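Filed under: Robot club diary

Tuesday, late

Got to the lab at four and stayed until they locked the corridor. The plan for this week was the basket task again, only with a water bottle this time. We have until the end of April to get it working well enough to show the other groups, and we are behind.

Mercedes had already done the calibration when I came in, so I started on the grasp settings. The old ones were written for the tins and they squeeze far too hard for thin plastic. I brought the closing force down in steps and wrote each value in the book, which I did not do last time and regretted. Consuelo worked on the path over the rim of the basket. She wants the arm to go up first and then across. I think a single curve would be quicker, but hers is easier to fix when it goes wrong, so we are using hers.

We ran 31 attempts before the break. Thirteen were good from start to finish. Most of the bad ones were the same fault: the gripper came down a little too far towards the wall side and closed on the shoulder of the bottle, where the ridges are, and the thing turned as it was lifted. Two were my fault for starting the program with the old file loaded.

After the break we moved the bottle over to the right, well away from the basket, to see if the longer reach made the error worse.

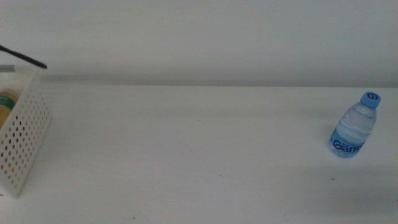

Mercedes said it was the wrong test. If we changed the distance and the force on the same day we would never know which one had helped, and she would sooner have one boring result she could trust than a page of interesting ones. I was annoyed for a bit and then agreed with her. We put the force back to the first value and did the far position again with nothing else altered. It was slow — four runs took most of an hour, because the program stopped twice and had to be started from the beginning.

The far position is worse, but only slightly. Consuelo thinks the trouble is in how we find the centre of the cap and has an idea about averaging over several readings. She will write it at home. I said I would tidy the log and put all 83 rows in one sheet, as at present they are in three places and one of those is my phone.

Hokon, the team at the other end of the lab, have their sorter running. I went to look. It is faster than ours and much louder.

Still to do: spare battery for the laptop, ask about the room for Saturday morning, rename the files. Bus was late. Had soup.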